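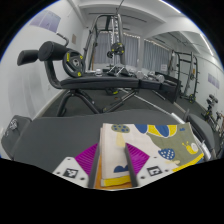 Print this story
E-mail to a friend
Search stories, people, places
Go
5 min read

The Price of Lying Down

Recovery studios promise to fix what the gym did to you. I went for a month and came back with questions.

The woman at the front desk in Storkby asked me how recovered I was feeling, on a scale of my own choosing. I said I'd had a decent night's sleep. She wrote something down, gave me a pair of rubber sandals and told me that most people don't know how tired they are until they start with Altent.

I have been thinking about that sentence ever since, mainly because I can't see how you would ever prove it wrong.

Altent sells rest. It opened its first studio in Arkarholm in a former tile showroom, and now has a second out in Storkby, between a dentist and a place that does phone repairs. Members pay $80 a month to be stretched by somebody in a gray polo shirt, to sit in a hot room, to sit in cold water, and to lie under a red lamp while a recording of a stream plays. There is no exercise equipment of any kind. You are expected to have worn yourself out somewhere else, at your own expense.

The pitch is that training breaks you down and recovery builds you back up, and that the second half has been ignored for too long. The first part is true, and you can find it in any high school health textbook. The trouble starts with the second part. People have been recovering from physical effort for a very long time, mostly on couches.

Corina Roman manages both studios and has clearly had this conversation before. "You can rest at home," she told me. "But do you?" I said I did, most evenings. She said there was a difference between resting and recovering. I asked what it was and she talked for a while about the nervous system, and about stress, and about a client who had stopped getting headaches. I asked whether the client had changed anything else. She had quit her job.

I don't think Roman is a fraud. She uses the cold tub every morning before opening and she looks well on it. What bothers me is the way a pleasant thing gets dressed up as a treatment, with a price to match, and then the price becomes evidence that it must be a treatment.

Take the Raju score. Every member gets one. You put your thumb on a sensor at check-in and a number comes up on a screen, and the number tells you which rooms to use that day. On my first visit I scored 2,154. I asked what it was out of. The attendant said it wasn't really out of anything, it was more of a personal baseline. Fine. I had a large coffee in the parking lot, came back in and did it again, and it had gone up, which was good. Or so I was told. Nobody at either studio could explain what was being measured beyond "readiness," and the leaflet in the changing room uses that word five times without getting any closer.

I also tried the stretching. A young man pulled my left leg toward the ceiling and told me I was holding a lot in my hips. I have been told this by everyone who has ever been paid to touch my hips. It felt good, and the next day I felt the way I normally feel.

Stamatia Raptis coached track in Arkarholm until she retired, and she is not impressed. I met her in her kitchen, where she was shelling peas. "We had a hose," she said. Her runners stood in the cold water if they wanted to and didn't if they didn't, and she never noticed much difference between the two groups come race day. What she did notice was who slept and who ate breakfast. "Try and sell that," she said.

She did give the studios one thing. Some of her old runners go, and they like it, and they see each other there. When they were training for real they had a team. Now they have jobs and back trouble and a hot room with two other people in it, and they talk. She thought that might be worth something, though maybe not $80.

I'd noticed it too. The hot room in Storkby at six in the evening is a chatty place. One regular was telling another about a dispute over a fence, in installments, and I found myself timing my visits so I wouldn't miss the next part. None of this appears in the brochure. The brochure has inflammation in it, and circulation, and a graph with no numbers on the side.

When I mentioned the graph to Roman she said it was meant to give people a general idea. I asked where the line had come from. The designer had drawn it, she said, and it had tested very well.

My month ran out in July. Canceling required an e-mail, then a phone call, then a second phone call in which I was offered two free weeks and asked again how recovered I felt. I said I was tired, which by then was true, and the man on the line said that in that case it seemed like a strange time to leave.

Print this story
E-mail to a friend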